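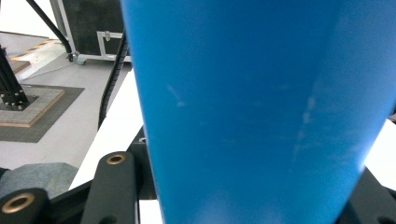

Blue surface with pale scuffs and scratches.

Blue is the color perceived from light in the short-wave part of the visible spectrum, between violet and green. In surface colors it is produced by pigments and dyes that absorb most of the longer wavelengths.

Blue colorants

Blue pigments may be mineral or synthetic. Ultramarine was first ground from lapis lazuli and has been made artificially since the 19th century. Prussian blue, an iron compound, came into use in the early 1700s. Phthalocyanine blue, a copper compound, is now widely used in paints, inks and plastics. It has high tinting strength and good resistance to light.

Scratches on a colored surface often look paler than the area around them. Fine roughness scatters light of all wavelengths, which lowers the saturation of the color.

Indigo and denim

Indigo is a vat dye. It does not dissolve in water and must be reduced to a soluble form before yarn can take it up. On contact with air the dye oxidizes and turns blue again inside the fiber.
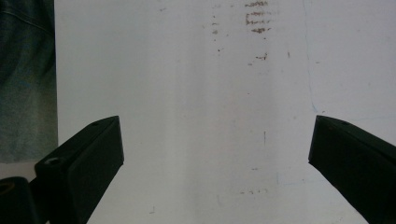
Blue denim, upper left, beside a white surface.

In most blue denim only the warp yarns are dyed, while the weft is left undyed. Repeated short dips leave a dyed outer ring around a pale core. Abrasion wears away the ring and the cloth fades.

Measurement

Fading is commonly assessed by comparing a sample with a gray scale under standard lighting. Instruments record reflectance across the visible range, and the results are given as color coordinates. On the b* axis of the CIELAB system, negative values indicate blue.

See also: Indigo dye; Pigment; Vat dyeing

Last edited 21 September 2019 | Contact | Copyright Poltoseo | Back to top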